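Indoor basketball going soft
Bogumił Kaczorowski, May 17, 2024

My son's ball lost its bounce over winter and I pumped it up to 9 psi. It was soft again after 2 days. Is it the valve or is it finished?

kubiak80
Put a drop of washing-up liquid and water on the valve. If bubbles come up, the valve is leaking. Always wet the needle before you push it in, as a dry one tears the rubber.
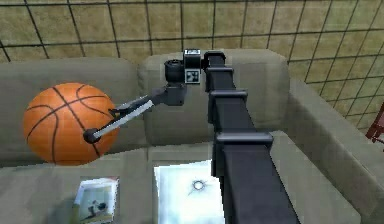
Orange ball with black seams, by the sofa

Mine did the same last July. A new valve fixed it.

Brandero
just buy another, not worth the bother

Clumanwood
Check your pump gauge too. Mine read too high.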